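Matness opens its doors in Lowther with a desk-and-shelf tidying service for home offices

LOWTHER, 28 Aug 2021 – I've been cleaning other people's desks as a favor for years, and now it's my job. Today I'm opening Matness, a small business that does one thing: we get your desk and the shelves over it clean, sorted and nice to sit at again. Not the kitchen, not the garage (please don't ask me about the garage). Just the spot where you work.

If you've been working from home, you probably know how it goes. The desk starts out fine. Then the mail lands there, and the chargers, and a mug or two, and before long you're typing with your elbows tucked in. Meanwhile the shelf above your head fills up with stuff you put there so you wouldn't have to look at it!

A Matness visit takes one morning or one afternoon and costs $259. That covers one desk, one shelving unit and whatever is sitting on them. We take everything down, wipe every surface, go through the piles with you and put back only what you want to keep within reach. Paper you're not sure about goes in a labeled box, and you get 30 days to make up your mind before I call and bug you about it.

I get a lot of questions about what we clean with, and the answer is pretty boring. Microfiber cloths, warm water and a drop of dish soap for anything sticky. White furniture is most of what I see these days, and it shows every fingerprint, so we go over it twice, once damp and once dry. Cubes and compartments get done from the top down. Start at the bottom and you'll be doing the bottom again, trust me.

Keyboards get turned over and tapped out before anything else happens. I once got 11 staples out of one. My own, I'm sorry to say.

We're also launching the Trorer plan for shared offices and studios, for places with more desks than anyone wants to dust. It's a monthly visit, priced at $900 for three months, and it includes the open shelving along the walls as well as the desks. Open shelves look great in a big room with brick walls, but they have no doors to hide behind, and dust settles on every single ledge. Half-empty ones are the easiest to keep up, so part of the plan is helping you decide what really needs to be on display. A plant, sure. Six dead printers, no.
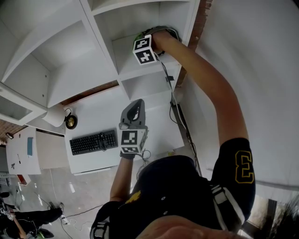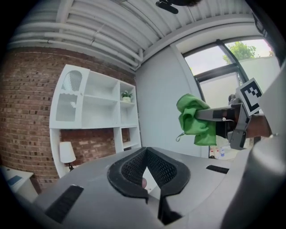 Reaching the upper compartments over a desk, and a bright green microfiber cloth in a room with a tall white bookshelf.

For both services, all you need to do ahead of time is be home (or in the office) and have somewhere to set things down for a few hours. A bed works. A couple of clean towels on the floor works too. We bring the cloths, the boxes and the step stool, and we take the cloths away with us to wash. No fabric softener on those, by the way – it leaves a coating and then they just push the dust along.

Supplies come from Verumard, a shop here in Lowther, and anybody who books a visit before the end of November gets a pack of cloths from there to keep. I'd put one in your desk drawer. A quick wipe when you shut the computer down for the night does more than a big cleanup twice a year.

Home visits start Monday and I'm taking bookings now, mornings first. Trorer visits can be set for evenings if your office would like us out of the way during the workday. The service area is Lowther and the towns right next to it, and if you're a little farther out, get in touch anyway and we'll see what we can work out.

To book a visit or ask a question, stop by the Verumard shop and leave your number at the counter, or send a note through the Matness booking page. I answer all of them myself, usually after dinner.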